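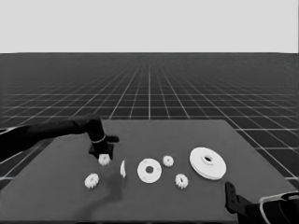

*Computer rendering: white parts on a dark gray tabletop.*

**FOR IMMEDIATE RELEASE**

2026-02-24

# Skarkstead Opens Stevus Catalog of Replacement Parts for Discontinued Kitchen Appliances

**BECH** – Skarkstead today opened Stevus, a public catalog of replacement parts for kitchen appliances that are no longer sold or supported by their makers. The catalog starts with 400 parts. Each has its own page with measurements, a drawing, fitting instructions and a list of the appliance models it is known to fit.

The first group covers stand mixers, food processors, coffee grinders, can openers and hand-cranked pasta machines. Most of the parts are small and low in cost: knobs, feet, drive couplings, lid latches, bowl clips, bushings and switch covers. Skarkstead chose them from repair requests received at its Bech counter, where a missing part is the most common reason an appliance goes home unrepaired.

Anyone can read the catalog without an account. Customers who want a finished part can order it from the part page. Customers who have the means to make it themselves can download the drawing and use it at no charge for personal repairs. Repair shops may use the drawings for paid work as long as they keep the Stevus part number on the customer's receipt.

## How parts are listed

A part is added to Stevus only after it has been measured from at least two original samples. Where the samples disagree, the page gives both measurements and says which one the Stevus part follows. Worn originals are marked as worn. Pages for parts that carry load, such as mixer couplings, also state the material and the direction of fit.

Skarkstead has left some parts out on purpose. Stevus doesn't list heating elements, power cords, pressure valves, or any blade that touches food. The company doesn't plan to add them. Owners who need one of these should take the appliance to a qualified repairer.

Search works by appliance maker, model number, part name or size. The size search is meant for people who have the broken piece in hand but can't read the label on the appliance. A customer enters the outside diameter and the height, and the catalog returns every part within a small margin of those numbers. The margin can be widened or narrowed from the same screen.

## Prices and shipping

No part in the opening catalog costs more than $10. Shipping is charged at the postal rate, and several small parts can go in one envelope. Parts that don't fit a model listed on their page can be sent back for a full refund within the return period printed on the packing slip. The customer doesn't need to return the original packaging.

Orders are packed in Bech. Parts kept on the shelf ship on the next working day. Parts made to order carry a notice on their page with the expected wait, and the customer is asked to confirm before payment is taken.

Clelitz, a repair shop with a long trade in mixers and grinders, tested the catalog before it opened. The shop ordered parts under ordinary customer accounts, fitted them, and sent written notes back to Skarkstead. Several pages were rewritten as a result. The instructions for removing a press-fit knob now come with a warning about cracked shafts, and the page for the most requested mixer foot has been split in two, one for the early screw-in type and one for the later push-in type. The two feet look nearly alike from below and had been sold as the same part for years.

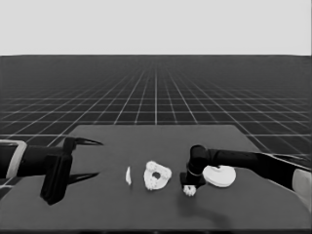 Melquiades Manríquez said that the split pages alone would have saved him a shelf of wrong feet, and that he would like to see the same care taken with coffee grinders, where a model number often covers more than one version. He added that he still expects to measure before ordering and hopes other people will too.

## Version notes for older models

Model numbers are a known weak point in older appliances. Makers often changed a latch or a coupling partway through a production run without changing the label. Stevus handles this with version notes. When a model is known to exist in more than one form, its page lists the visible differences, such as the number of screws on the base or the shape of the vent slots, and links each form to the right part.

The version notes are incomplete. Skarkstead asks owners who find a difference that isn't listed to write in with the model number, the measurement and the location of the part on the appliance. Submissions are checked against a sample before they are published. People who send a correction that leads to a page change will be thanked on that page if they wish.

## What comes next

Skarkstead will add parts in batches. The next batch is set for September and will cover waffle irons, electric juicers and kitchen scales. For waffle irons, the listing will be limited to handles, hinges, feet and catches.

The company is also preparing a printed edition of the catalog for repair shops that prefer to work from paper. It will contain the same drawings at full size so that a broken piece can be laid directly on the page and compared. The first printing will be 400 copies. Shops can ask for a copy through the trade form on the Stevus site. One copy per shop is free, and further copies will be sold at the cost of printing.

Repair groups and schools that teach basic appliance repair may reproduce any Stevus fitting sheet for classroom use. The sheets are one page each and are available in large type. Skarkstead will not charge for this use and doesn't require notice, though it would like to hear which sheets are being used and where the steps are unclear.

## Samples wanted

Skarkstead is looking for original parts to measure, including broken ones. It is most in need of lid latches from older food processors and drive couplings from stand mixers with a tilting head. Samples should be sent without the appliance, in a padded envelope, with the model number written on a separate slip. Senders who want a sample returned should say so on the slip. All others will be kept for reference at Bech.

Whole appliances can't be accepted by mail. They may be brought to the Bech counter during opening hours, where staff will remove and measure the part while the owner waits if the work is short.

## About Skarkstead

Skarkstead repairs small household appliances and supplies replacement parts to owners and repair shops. Its counter, workshop and packing room are in Bech.

**Press contact:** Skarkstead press desk, Bech. Drawings and sample catalog pages are available on request.

###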